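Gallulow Ghost Walkers – members' newsletter
6 September 2018

Quick one this month, the printer's playing up and I've got to be at work by 7. Here goes.

The Grey Mare of Tadthorpe Lane

Plenty of you wrote in after the June walk asking about the horse. So I went digging. Short version – a grey mare, no rider, seen on the lane behind the old dairy, always on a foggy night and always heading downhill towards the creek. She doesn't make a sound until she's past you. Then hoofbeats, behind you, going the wrong way.

Story goes she belonged to the mail contractor, a man named Olteanu. Creek came up, he tried to cross anyway, the mare baulked. He got off and went in on foot. Never found. The mare walked home by herself and stood at the gate three days and wouldn't eat. Folks say she still goes down to look for him.

No proof of any of it. I've been through the parish book and there's an Olteanu in there alright, but it says he died of a fever, in bed. Make of that what you will. His brother kept horses too so maybe the names got mixed up somewhere along the way.

Ubaldo Longo saw her, or says he did, driving back from a late shift at the cannery. Told me over the phone so this is from my scribbles: "I braked. She was right in front of the ute, grey all over, wet looking. I could see the fence through her neck. Then I couldn't see her at all." He got out and had a look with the torch. No prints, and the lane was mud from one side to the other. He's driven the long way round by Handov ever since, which adds 16 kilometres to the trip.

Judite Patrício grew up in the last house on the lane and has a different version. No horse. Her gran only ever talked about the hoofbeats, and said if you heard them you were to go inside, shut the door and not look out till morning. The kids used to dare each other to stay on the verandah. Judite lasted longest, she reckons, and what she heard was one animal walking very slowly, then stopping at there gate. She didn't look. Still wishes she had.

I like Judite's better to be honest. A horse you can see is just a horse.
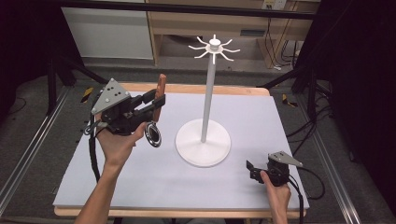 October walk

Meet at the Tadthorpe end of the lane, by the cattle grid, after dark. It's 400 metres down to the creek and the last bit is steep so proper shoes please. One torch between two is plenty. Dogs on leads – last time somebody's kelpie took off after a possum and that was the end of the quiet. If it's raining we go anyway, if it's flooding we don't (see above re Mr Olteanu).

Gold coin if you have one, goes towards the scanning. The tally for old clippings stands at 2,065 pages now, most of them readible. Still missing the whole run of the Handov paper from before the fire, so if there's a box of them under your house I'd love to hear from you.

Also after any horse stories from the Gallulow side. Second hand is fine. Just say who told you, and where they were standing when they saw it.

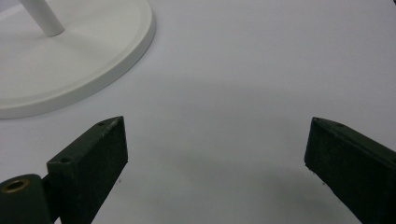 White on white, close up.

Next issue – the singing well, if I can get anyone to talk about it on the record.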